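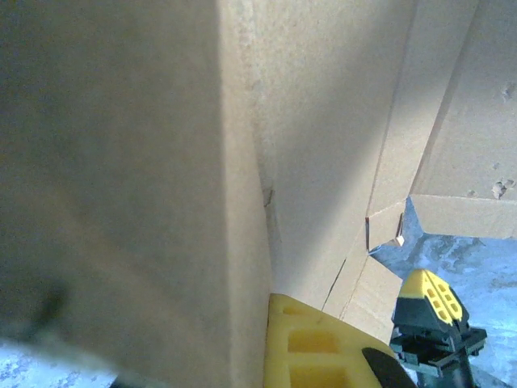
3. Equipment and budget

Our group (Styliani Andreadis, Petrică Hodoroagă and Smaranda Tănase) was given a spending limit of 700 euros for the second half of the project. The arms, the rail and the enclosure already belonged to the lab, so the limit only had to cover parts that wear out, parts we were missing, and cardboard.

We asked two suppliers for prices in February. Jomov quoted for fingertips, servos and cables together. Istell only sells the servos, but at a lower price each and with a shorter wait. Octavian Ardeleanu, our supervisor, asked us to split the order if the saving was more than the extra postage. It was, so the servos went to Istell and the rest to Jomov.

3.1 Fingertips

The grippers use yellow plastic fingertips with rectangular openings in the face. We priced ready-made ones and also the cost of printing our own. Printing was cheaper per piece, but the department printer is booked on every day except Thursday and we did not want to depend on it. We ordered 22 ready-made tips. Any left over will go to next year's group.

3.2 Cardboard

Cardboard was missing from our first budget. Sorin Surdu pointed this out when he read the draft. A box that has been folded and gripped many times goes soft at the creases, and then results from different days cannot be compared. We now plan to change the box after 21 trials and have added a line for flat blanks, bought by the bundle. 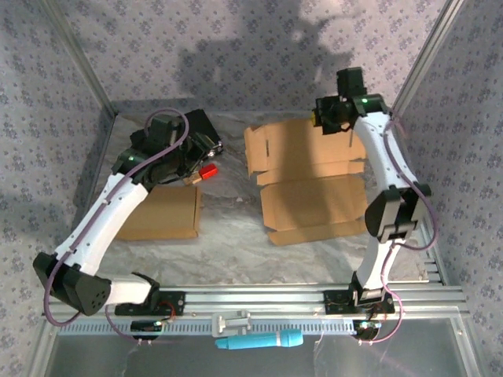
Spare parts were the hardest line to agree on. Petrică wanted a full spare gripper and Smaranda wanted single servos only. With two arms on the same rail, a fault in either one stops any task that needs both, such as folding a large box blank. The servos on the gripper are exposed, and a purple cable runs along the outside of each arm past the elbow, so we put servos and cables first and left the full gripper out. If money remains after the second order we will look at it again.

3.3 Not bought

A second set of hand tools (one set is enough if it stays at the rail).
Storage bins from Stamunier. The price was fine but delivery fell after our deadline.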